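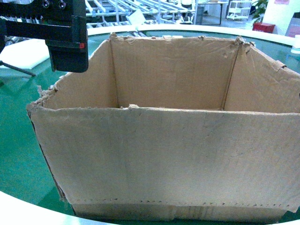 *Slide 1. Open box with torn upper edges, the gripper at its left side.*

## Notes for myself, "The robot in box return", Drumine meeting, June

Wait until people sit down. Say good morning, say my name slowly. Thank the hosts in Drumine for the invitation and for the coffee.

Start with the box. Leave slide 1 on the screen while I speak, it can stay for the whole first part.

I work with cardboard. I have worked with cardboard for 15 years, all of them at Donano, first on the floor and now as the person who plans the shifts in box return. When I tell this at a party, people change the subject. But today I have a room where I can speak about used boxes for the full time, so thank you.

(Pause. If they laugh, good. If not, go on.)

Explain box return for those who come from other branches. The shops send the boxes back to us. A box that is still strong goes out again. A box that is weak goes to the baler and is pressed. Between these two there is a large gray area, and the work of my colleagues is in this gray area. A top edge can be torn and the box can still carry weight. A box can look very nice and have a soft bottom. You learn it with the hands. A new colleague needs a long time until she trusts her own hands, and in the first weeks she sends too many boxes to the baler, as I also did.

Now the number. In our hall in Wulville we had 2,105 boxes on one day before the spring holiday, and it was the highest day we ever had. Say the number only once. It is there to show why the management started to look at machines. The older people in the room will understand it from the shoulder and the wrist.

## Part two: what we were told and what came

Speak slower here, this part is important.

The project has the name Hapeta. We were told about it in a meeting at the end of the early shift, at two in the afternoon, when everybody wanted to go home. I think this was a mistake and I said so to the management. If you have to tell people that their work will change, tell them in the morning when they are awake and can ask questions.

We were told three things at this meeting:

- no one in box return will lose the job because of Hapeta
- the robot will take the lifting and turning of the boxes
- the people will "supervise"

The first was kept until now. The second is partly true. About the third I will speak longer, because the word "supervise" made the most trouble.

What does a person do who supervises? In the plan there was one line of text for it. On the floor, it became many small tasks that were in no plan. Someone has to bring the boxes. Someone has to decide if a box is fit to be shown to the robot. Someone has to remember which cases were difficult. And someone stands there and waits, and to wait is also work, but it does not feel like work, and people felt guilty. One colleague started to sweep the floor beside the robot every few minutes. The floor was clean.

(Do not say her name. She gave permission for the story but not for the name.)

Next slide.
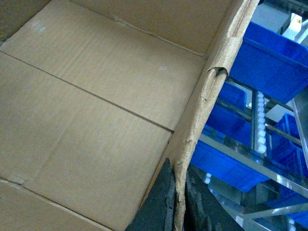

Coralie Costigan read an early version of these notes and disagreed with me at this point. She wrote that I make the waiting sound like a problem of feelings, and that for her it is a problem of pay. "If I am the one who knows when a box is too weak, and the machine needs me for that, then this is skilled work and it should be on my pay slip. I do not feel guilty. I feel underpaid." She also asked me to say it in the talk with these words, so I do.

Read it aloud completely. Do not make it softer.

I answered her that she is right, and that both can be true in the same hall. For some people the change was hard because the body had nothing to do. For others it was hard because the head had more to do and the contract did not know it.

We have brought this to the management. There is now a pay level for people who work at the Hapeta station. It is small. Seven people have it - I count here because the first offer was for two. The discussion about the others is open, and I can't say more today.

## Part three: the edge

Explain why a torn edge is a difficult thing. For a person it is nothing special. You see that the paper is frayed, you take the wall a little lower, you use the whole hand. You do not think. When the technicians asked us how we do it, we could not answer. Four grown people stood with a box and said "well, like this."

So we had to learn to describe our own work. For me it was the biggest change in the whole project, bigger than the machine. We made a notebook. In it we wrote down each difficult box and what we would do with it. After the first period there were 228 entries. Some are only one line: "soft corner, hold from below." Some are a full page, with a drawing, and with a second handwriting that says the first person is wrong.

Mention that the arguments in the notebook were useful. We found that the early shift and the late shift did not judge the boxes in the same way. They had worked in the same hall for years and never compared, they only met at the door. The late shift kept more boxes with torn tops. The early shift was more strict. I had always thought that we have one rule.

If someone asks who was right: the late shift had fewer complaints from the shops. I was early shift. It is what it is.

Also mention the fear. When you write your knowledge in a notebook, you give it away. Two colleagues did not want to write, and I did not push them. One of them came later and corrected a lot of what the rest of us wrote, with a red pen. The other one never wrote anything and this must also be allowed. I would like that other branches write it down as a right before they start, and don't leave it to the mood of the shift planner.

Drink water. Change the slide.
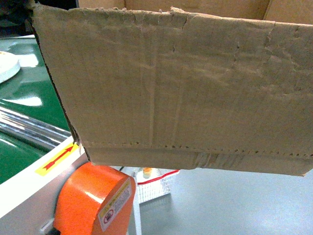
The next thing that changed was the talk between us. At the old tables we stood face to face and spoke the whole shift, about children, about football, about the knee of somebody's husband. The hands knew the work and the mouth was free. At the new station you look at the machine, and the person beside you looks at the machine too. After a month I noticed that I did not know anymore who had a birthday.

We changed two things. Small things, but write them down if you want:

1. The turn at the station is now limited. After it you go back to the tables for at least the same time. People asked for it because of the eyes, and the talking came back together with it.
2. The hand-over between shifts happens at the station, with both shifts present, in paid time. It takes a few minutes. The notebook lies open there.

The first one cost us nothing. For the second one we had to fight, mostly about the word "paid."

About the bodies: I have no study. I can only say what I hear at the lockers. The shoulders are better. The necks are worse, from looking to the same place. We asked for a chair with adjustable height and received a chair without it. The correct chair is ordered.

## If there is time left

Tell about the day when visitors from the head office came to Wulville and one of them asked Coralie if she had given the robot a name. She said no, and asked him if he had given a name to his printer. Then she went on with her work. (Only if the mood is good.)

## Questions I expect

**Will it be faster than a person?** Today I can't promise anything about speed. Send this question to the project office. My subject is the people around it.

**Did anyone leave?** Yes, one colleague changed to the truck side by her own wish. She had asked for it before Hapeta was announced. I don't want to use her as proof for anything.

**What would you do different?** Bring the people from the floor in before the machine is chosen. We came in when it was already bought. Also the meeting in the morning.

**Can we see the notebook?** You can see a copy with the names taken out. It belongs to the shifts and they decided this by vote. I have one copy in my bag, please bring it back before lunch.

Leave slide 3 on during the questions. Repeat each question into the microphone, last time the people in the back heard nothing.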